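Rullside Housing Retrofit – Ventilation and Moisture Work
Progress report to the Wadham Fund, second reporting period
Prepared by Vernon Lapointe, project lead

1. Status

Work is on schedule in five of the six blocks. Block 4 is behind by three weeks after the fan supplier shipped units with the wrong duct collar. Replacements arrived in January and installation has restarted. Spending is within the approved budget, with one transfer between lines described in section 4.

2. Work completed

Extract fans have been replaced in all bathrooms in Blocks 1, 2 and 3. Kitchen extract is complete in Blocks 1 and 2. In Block 3, 21 kitchens are still waiting for the riser to be cleaned, as the existing duct was found to be partly closed with old insulation. The cleaning contractor, Marchand, is booked and will work from the top floor down.

Trickle vents have been fitted to bedroom windows in Blocks 1 and 2. The original specification called for a vent on every window. After the first flow tests this was reduced to bedrooms and living rooms only – the kitchens were drawing air from the window directly above the stove and short-circuiting the extract.

Fludex humidity loggers are in place in the bedrooms and hallways of the sample apartments. They record at 10-minute intervals and are read by hand when the inspector visits. Over 200 loggers were planned across the full project. The present total is lower, pending access to Blocks 5 and 6.

3. Bedroom moisture

The bedroom readings are the main technical question of this period. Relative humidity rises overnight in most of the sample and falls again by mid-morning. In apartments with the new fans the morning fall is faster, but the overnight peak is only slightly lower. The likely cause is the closed bedroom door. Door undercuts were measured on the same visits and many are well below the 10 mm in the specification, mostly where new flooring has been laid over old. 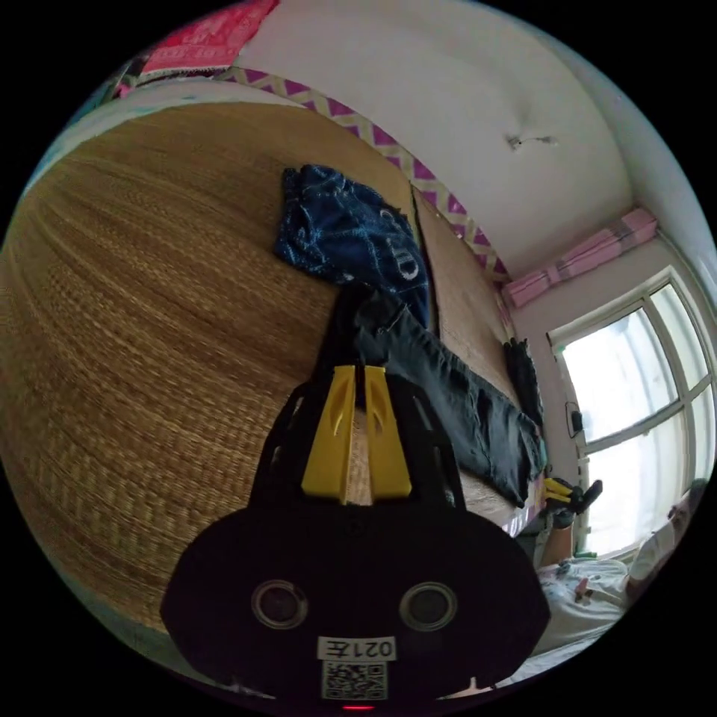 Would running the bathroom fan at a higher speed overnight bring the bedroom peak down?

Only by a small amount while the undercut is too narrow. The fan draws most of its make-up air from the hallway, and the extra flow adds noise and heat loss. Trimming the doors comes first, and the fan setting will be reviewed once new readings are in.

A trial of door trimming has been agreed for Block 2. Loggers will stay where they are so that the before and after readings can be compared directly. Outdoor humidity will be taken from the roof sensor on Block 1.

4. Budget

The cost of riser cleaning was not in the original estimate. An amount of $1,239 has been moved from the contingency line to cover the first visit. No further transfer is requested at this stage.

5. Next period

Complete kitchen extract in Block 3.
Finish fan installation in Block 4 and carry out flow tests.
Trim doors in the Block 2 trial apartments.
Obtain access dates for Blocks 5 and 6.

Flow test sheets and logger exports are available on request. The project office is open until noon on Friday and for full hours on other weekdays.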